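Brelonstead Community Help
Posted in January by Pilar Barrientos
Filed under: Workplace and Premises > Shared Workshops

Storage charges for materials left in a shared workshop

Our association rents a unit in the Rebane building and sublets bench space to 161 members. The agreement we inherited permits each member to keep materials on the premises "for a reasonable period." Several members have interpreted this generously. One pallet of floor tile has remained beside the loading door since last January, and the member concerned has not replied to two letters.

We wish to introduce a storage charge and, where necessary, to dispose of abandoned items. May the charge be applied to materials already on site, and what form of notice would be considered sufficient? Our annual storage costs are $2,094, at present paid from general dues.

Pilar Barrientos

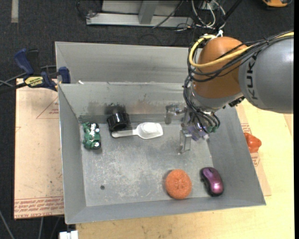 REPLIES: AGREEMENTS AND NOTICES

Darius Kuusk

A new charge should not ordinarily be applied to a period that has already passed. It may be applied from a stated future day, provided that your agreement allows its terms to be amended and that the members are informed in the manner the agreement requires. Please review the amendment clause first. If it calls for a vote, a letter from the office will not be enough.

With regard to the tile, charging for storage and disposing of property are separate matters, and the second carries greater risk. State law generally sets out how an owner must be notified and how long the holder must wait. The notice should identify the items, state where they may be collected and during what hours, and give the final day for collection. Send it by a method that produces a delivery record, and retain a copy together with any returned envelope.

I would also recommend replacing "a reasonable period" with a fixed number of days. Our own association at Falik adopted such a rule and has had few disputes under it. The difficulty that remains is with shared purchases, where two members each believe the other is responsible for removal. We now require a single name on every storage tag.

Zane Eglītis

Just put the tile outside. We did this and the owner came for it within the week.

Tõnu Dzene

I must advise against the preceding suggestion. Property placed outdoors may be damaged or stolen, and the association could be held liable for its value. Our former landlord moved a member's shelving into the yard and later paid $900 to settle the complaint.

Please also consult your lease with the building. Many leases prohibit the storage of goods near a loading door, and the fire code may apply as well. If so, you may have grounds to relocate the pallet within the unit at once while the notice period runs. Record its condition before and after the move, and inform the member in writing of its new location. The county law library can direct you to the relevant statute, and its desk accepts inquiries until 4:30 p.m.

Contact the moderators | Community guidelines | © Brelonstead Community Help | Back to top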